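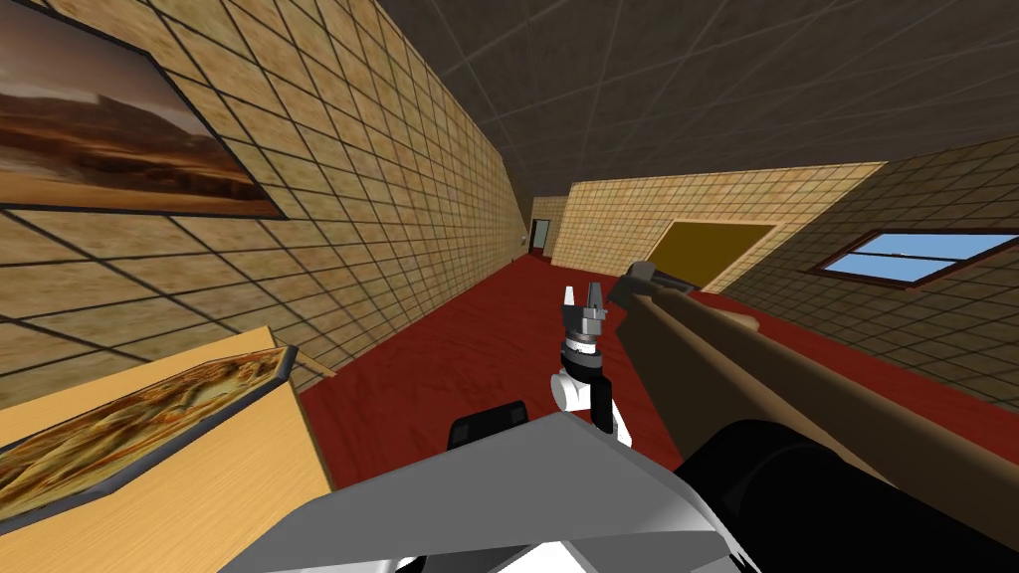 Pictures on Loan: How Girnton Shares Its Collection

Nov 25, 2018

The Girnton picture loan scheme lends framed works to households, schools and surgeries across the district. It was set up when the town museum found that most of its paintings and prints had been in store for more than a decade. The collection holds 1,000 works, of which 468 are now approved for lending.

Borrowers may keep a picture for up to six months and may renew once if no other request has been made. There is no charge to residents. Businesses pay a yearly fee, which goes towards glass, backing board and repairs to frames.

Landscapes remain the most requested subject. Desert views are asked for as often as pictures of the local hills, and staff at the Botstead branch keep a separate waiting list for them. Portraits are borrowed least, although schools have begun to request them for history lessons.

Choosing a place

The scheme gives each borrower a short guide to hanging. A picture should be kept away from direct sun, open fires and radiators. Outside walls in older houses can be damp, and an inside wall is preferred. The middle of the picture should sit near eye level, though a large work above a table or cabinet may be hung higher. Heavy frames need two fixings, and tiled walls should be drilled only with the owner's consent.

Works that cannot be hung may be displayed on a shelf or other firm surface, provided that nothing is placed on the glass.

Schools and surgeries

There are 56 public buildings in the scheme, and 46 of them change their pictures every term. The Meireles Room at Botstead library serves as the collection point for these larger loans. Transport is by van, and borrowers are asked to have a clear ground-floor space ready on the day of delivery.

Returned works are checked, cleaned and entered in the Tridel register before they are offered again. The next full list of available pictures will be issued in May. Requests may be made at either branch during normal opening hours, and proof of address is required for a first loan.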